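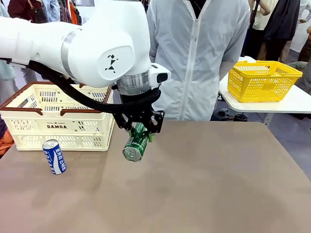 Grekville Student Robotics Club | Manipulation Group | Members' Handbook

4. Setting up the can-sorting task

This section covers the table layout and the first run of the pick-and-place routine. Complete section 3 (power-up and homing) first. Club members need a sign-off from Hertta Partanen before running the arm with visitors present.

4.1 Table layout

1. Place the cream basket on the arm side of the table, long side facing the operator. The basket must stay within the area taught in Basimero.
2. Put out the drinks cans, leaving at least 90 mm between neighbours. Cans may stand or lie on their sides.
3. Check that the cable has enough slack to reach the basket and the far pick position without pulling at the wrist.
4. Keep the yellow basket on the second table. It is not part of this task.

Note: Use empty cans only. Cans of different heights may be mixed, but each type must have its own entry in the Rarketti object list.

4.2 First run 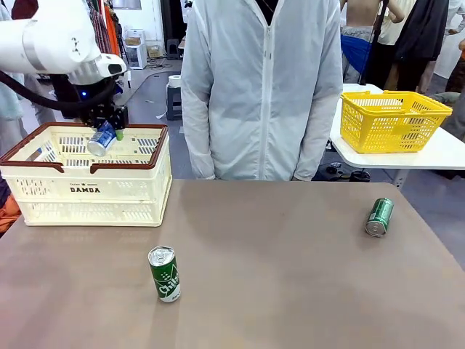 5. Set the speed limit to 30 per cent.
6. Load the task file and select "single pick".
7. Start the routine. The arm should close on the can, lift it and carry it to the basket before opening.
8. Check the release height. The lowest part of the can should clear the basket rim by a visible margin. If it does not, raise the approach point to 275 mm and repeat from step 7.
9. When three picks in a row are correct, select "continuous".

Caution: Stop the arm before reaching over the table for any reason, including a dropped can.

Caution: Do not raise the grip force to cure slipping. Thin cans collapse. Clean the finger pads and try again.

Note: The counter resets at 300 cycles. Enter the total in the log before then.

Faults that remain after a restart go to Teemu Juntunen, with the log file attached. For recalibrating the wrist sensor, see section 6.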